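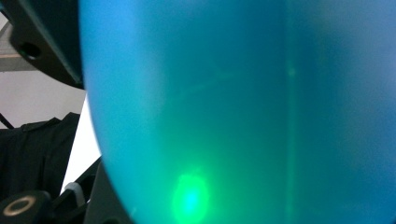

Frosting is harder to get right than colour, Marlina Mandagi says, and most complaints about tinted translucent housewares that are put down to the dye are in fact complaints about the surface. She has worked on shades, bins, jugs and storage tubs for Prindier and, before that, for the moulding shop at Foveck. Her present job is to decide whether a sample passes before the tool is signed off.

We spoke at the Prindier sample room in Onen, where finished and rejected pieces stand on open shelving along one wall. The blue-greens have a shelf to themselves.

Her first point concerned words. Buyers use "clear", "frosted", "milky" and "semi-opaque" as though they were grades on one scale. Mandagi treats them as separate properties. "A piece can let through a lot of light and still hide what's behind it," she said. "A thin carrier bag does that. Or it can let through very little and give you a sharp view, like dark glasses. If a customer writes 'more see-through', I have to ring them up and ask which one they want."

The two properties are controlled in different ways. Haze in the body of the material comes from fine particles mixed in before moulding, which scatter light as it passes. Haze at the surface comes from texture, either cut into the mould or added afterwards by blasting. Body haze is even and survives washing. Surface haze is cheaper to change late in a project, and it can be lost in patches where a part rubs against its neighbour in a stack.

"Wet your thumb and press it on the frosting," she said. "If it goes clearer under the thumb, you've got surface texture. The water fills in the low spots. If nothing changes, it's in the body."

On colour, she was careful to separate the dye from the thickness. A blue-green tint is rarely one shade across a curved piece. Where the wall is thick, or where the eye meets it at a low angle, light travels through more material and the colour reads as deeper and duller. Face on, the same wall looks brighter. Add a second light source of another colour and the lower half of a piece can appear to have been moulded from a separate batch. In a teal it is common to find sky blue high up, aqua across the middle and something much greener further down, with a lime spot where the green light is strongest and a nearly white core inside it.

"People send pictures of that and say the dye has settled," she said. "Dye doesn't settle in a solid part. Turn off the other light and look again."

The spot is useful to her all the same. A small bright source seen through a diffusing wall gives a quick reading of how well the wall diffuses. A poor diffuser shows a hard point with a dark surround. A good one shows a soft halo that fades gradually into the rest. Prindier's own check uses a single white lamp at a fixed distance behind the sample, with the room lights off. The operator compares the halo with a set of reference plaques. There are three plaques, marked low, middle and high, and a sample has to sit between the first two for a storage product and between the last two for a lampshade.

I asked why she did not use an instrument. She does, for flat plaques. "The meter wants a flat piece that fits the port. A round tub doesn't fit the port. You can cut the tub up, and we do when there's an argument, but then you haven't got a tub."

Seams and streaks took up a good part of the conversation. A pale line running down a translucent piece may be a parting line, where the halves of the mould meet. It may be a weld line, where two streams of melt have met and joined. It may also be a reflection of something long and narrow in the room. Mandagi starts with the last of these as it costs nothing to check. The part is turned a quarter turn under a fixed light. A reflection stays where it is while the part moves. A parting line travels with the part and can be felt with a fingernail. A weld line travels with the part and usually can't be felt at all.

Weld lines matter more in the translucent range than in solid colours. In an opaque white bin the line is hidden by pigment. In a frosted teal it shows as a lighter or darker stripe, and it can be a weak place. Moving the gate, which is the point where melt enters the mould, will shift the line. Raising the mould temperature will make it fainter. Her preference is to move it to the back of the product and accept it.

Pale diagonal smears are another matter. Some are scuffs from packing. Some are flow marks inside the wall. Some are wiped-on cleaner that has dried. The returns log she keeps for the blue-green range currently has 304 entries, and she said the largest group in it is "mark, cause unknown", which she regards as a fault in the form. She has asked for the form to include one further line: washed and dried before inspection, yes or no.

For care at home her advice was short. Warm water, ordinary washing-up liquid, a soft cloth. No scouring pads on a textured face, as they polish the high points and leave a shiny patch. No stacking while damp. Where a scuff has already been made on surface frosting, it can sometimes be evened out by rubbing the whole panel lightly with a fine abrasive block under running water. She would not try it on a piece with a printed mark, and she would not try it on body-hazed goods, where it adds texture that was never there.

Replacement lids are the other recurring question. A lid bought two years after its tub will seldom match it. The tub has seen daylight and the lid has sat in a carton. Pillai, which stocks the range, sells lids and tubs from the same delivery together where it can, and marks the cartons accordingly. Mandagi would like the batch code moulded into the base as well. That change needs an insert in the tool, and the tool is in use until February.

Before I left she took a rejected sample down and held it against the window, then against the grey shelving, then against a sheet of white card. The tint looked different each time. "Write down what was behind it," she said. "That's all I ask. Half the reports I get don't say what was behind it."

Last updated: February

Comments

tealtub
The wet thumb test works. Tried it on my bathroom shade and it is surface texture. Would the abrasive block be the same as the ones sold for car paint?

R. in the annexe
I had a line down one of mine and sent it back as cracked. Did the quarter turn on the replacement and the line stayed put, so it was the edge of the door frame reflecting. Sorry, Pillai.

gatemark
Mould temperature will fade a weld line but it also adds to cycle time. Six seconds on ours. The article could have mentioned the cost.

tealtub
Answering myself: the finer of the two car paint blocks was fine. Go over the whole panel or it shows.

Related

Reading the marks on the base of a moulded tub
Lampshade diffusers: wall thickness and bulb distance
Why white lids go yellow before white tubs
Storing nested containers without scuffing
Foveck moulding shop: notes on gates and vents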